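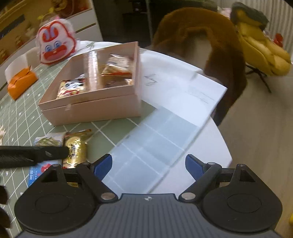

Visit report: the open day at Mallaston

Monday, second session, 14:00

I went to the open day of Mallaston together with my colleague Bjartur Mikkelsen. We work both with packing of mixed goods, and our employer Nakska had asked us to see if hand-held grippers could be something for us. I write this report for those who stayed at home, and I try to keep my opinions for the last part.

Mallaston has its rooms on the second floor of an older building near the harbor. We had expected a hall with fences and yellow lines on the floor. In the demonstration room there was a round table with a green cloth with white squares, and behind it a fuzzy brown chair and a yellow padded one. Bjartur asked if he was allowed to sit in the brown one. He was.

Our guide was Þórey Bundgaard, who has led the work since February. She explained that the task of the day was to pack a gift box with snacks. A person holds one gripper in each hand and does the task with the grippers only, never with the fingers. A camera on each gripper records what happens close to the jaws. The recordings are later used to teach a robot arm the same movements. She said it takes up to 200 recordings before they even try a new task on the arm, and that for the snack task they have 1,014 which are good enough to keep.

The box is pink and stands open on the table, and the packets lie around it. I liked the choice of goods. In our own tests we have used only cardboard cartons, which are easy because they have flat sides and do not change shape. A snack packet is much worse. It is filled with air, it is slippery, and the plastic shines. There was a gold one with strong reflections, and Ms. Bundgaard said that shiny goods are the ones which make the most trouble for her software people, more than small goods or heavy goods.

How the packets are held

The gripping pads are dark blue and have a texture. We were allowed to touch them, and they are softer than I thought. The operator closes the jaws slowly with a trigger until the packet stands firm. If she closes too hard, what is inside gets crushed, and this was a point where the visitors had many questions. A man from Visach wanted to know the force in numbers. The answer was that they do not give the operators a number, they teach them to watch the plastic. When it begins to fold, you have enough.

The long thin packets should be turned on the narrow side before they are put down, so that there is room for more of them in the box. I had not thought of this, but of course a person does it without thinking when packing by hand. 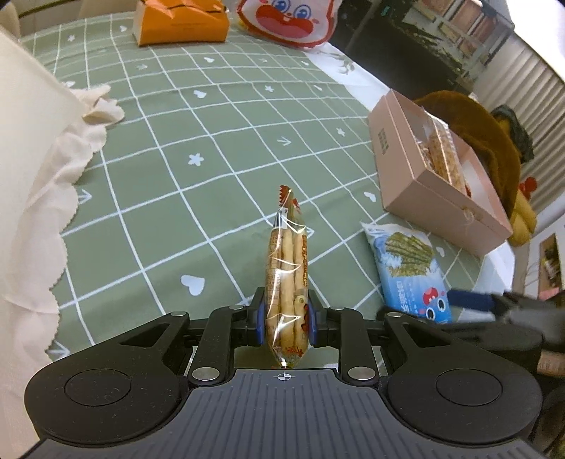 A packet of stick-shaped snacks held upright between the two pads.

After the demonstration we could try for ourselves. The tool is heavier than it looks, and my wrist became tired after ten minutes. The most difficult thing for me was to judge the distance. I closed the jaws too early three times, in front of the packet, and then I pushed it away over the cloth. Bjartur was better. He says it is from the years he was fishing with his father, but I do not see the connection.

Two grippers at the same time is another level. One hand should wait while the other works, and my left hand did not want to wait. Ms. Bundgaard told us that new operators practice for two days with one gripper before they get the second.

The second room

There was also a short tour to the room where the recordings are checked. Two people sit there and look through everything at double speed. They remove recordings where a packet fell on the floor, but they keep those where it slipped and was gripped again. I asked why, and the answer was that the arm must also learn to correct itself. In total they have checked 4,000 recordings from all tasks, and half of these, 2,000, come from the last winter alone.

Coffee was served with a cake from Hjaltadóttir, the bakery on the ground floor. It was a very good cake with cardamom.

My opinion

For our cartons we do not need this method. For the mixed orders I think it can be interesting, mostly the bags with soft goods which we today pack by hand. What I miss is information about speed. The operators work calmly, and I did not get to see the arm do the task, as it was taken apart for service that day - we are invited to come back when it is assembled again. I would then bring a box of our own bags and ask them to try with those. Bjartur has already written to Ms. Bundgaard about a date.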